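Mingxuan Zou
Evening all. A few of you asked how the gripper build has been going since I went quiet in November, so I've made a pot of tea and I'm going to do this properly, as a thread. It'll be a long one, sorry, I've never been able to write a short one.

Mingxuan Zou
For anyone new: I'm building a pair of hand-held grippers at Jimbridge, the shared workshop I've belonged to for a good while now. You hold one in each hand, squeeze, and do an ordinary job with them while the cameras record it. The hope is that one day a pair of arms will learn the job from the recordings. I don't have the arms yet. One thing at a time!

Mingxuan Zou
The first pair I printed were dreadful. The fingers flexed so much that you'd close them on something and they'd politely bow outwards and let it go. I spent far too many evenings blaming the spring before I clamped one in the vice, leaned on it, and watched the whole finger bend like a ruler.

Mingxuan Zou
So the second pair have chunkier fingers, with a flat inner face, and they're a different animal altogether. They take ages to print (I leave them going overnight and come in on Thursday to find out whether I've got a finger or a bird's nest) but they hold their shape beautifully and I'm very fond of them.

Mingxuan Zou
The linkage is where I got properly stuck. I wanted both fingers to close evenly, and mine kept arriving one after the other, like people at a bus stop. I ended up buying a little linkage kit from Skemico and copying the spacing of their pivot holes with a pair of calipers. If you're designing your own, do get hold of one that works first and just play with it for an evening. I learned more from that than from weeks of drawing.

Mingxuan Zou
Someone asked about cables. Yes, each gripper is wired, and yes, it's a nuisance. I did try it wirelessly for a bit and the two sides drifted out of step with each other, so when I played a recording back the left hand was always a moment behind the right, which made me look as though I'd had a sherry. Wires it is, for now. Leave yourself more slack than you think. My first ones were too short and I kept tugging the plug out halfway through a go.

Mingxuan Zou
The practice job took some choosing. I began with folding tea towels, far too ambitious, put me in a bad mood for a week. Then pegs in holes, which I got bored of before the machine could have learned anything. What I've settled on is a phone case and a clear stand. Pick up the case with one hand, get it over to the stand, lower it in. It sounds like nothing at all, but try it with pincers and you'll find you have opinions about angles.

Mingxuan Zou
It's the angle that gets you. With your own fingers you roll the thing round as you go and never think about it. With these, however you grabbed it is how you've got it, so if you picked it up crooked then your whole wrist has to make up the difference at the far end. I now take a good deal more care over the grab than over anything that comes after.

Mingxuan Zou
The clear plastic makes it harder than I'd bargained for, too. I can see the stand perfectly well standing over it, but when I looked at the recordings it kept half vanishing into the white board, and all you'd really get was a few bright edges. I've gone back and forth on swapping it for a coloured one. At the moment I'm leaving it in, on the grounds that my kitchen is full of see-through things and the arms will have to cope with them eventually.

Mingxuan Zou
How many goes do I need? A friend over at Arriaga, who has done this sort of thing for longer than I have, told me to aim for 1,000 before I even think about training anything. I do them in batches of 15 and then put everything down and have a wander round, or my hands seize up. I also keep the bad ones, the drops and the fumbles, in a separate folder. I may be glad of them later, and even if I'm not they're quite funny to watch.

Mingxuan Zou
The recording software is Giltenico, by the way, as a couple of you wanted to know. It's plain as porridge and the menus are in a very odd order, but it has never once lost a file on me and I can't say that of the one I had before. Back up anyway. I do it before I put my coat on.

Mingxuan Zou
Right, you've been very patient, so have some pictures. 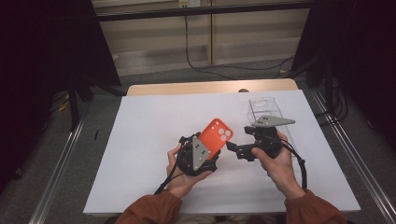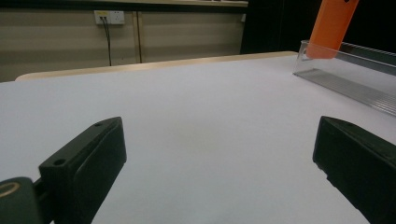
Case and stand practice at the workshop, with the chunky-fingered grippers and the orange case.

Mingxuan Zou
Next on my list is softer padding for the inner faces, so if anyone has found a rubber sheet that sticks to printed plastic and stays stuck, please do tell me. I've been through two kinds of glue already and both peeled off at the corners. I'll post the finger files once I've tidied up the drawing, it's full of leftover bits from the bendy pair and I'd be embarrassed for you to see it as it is.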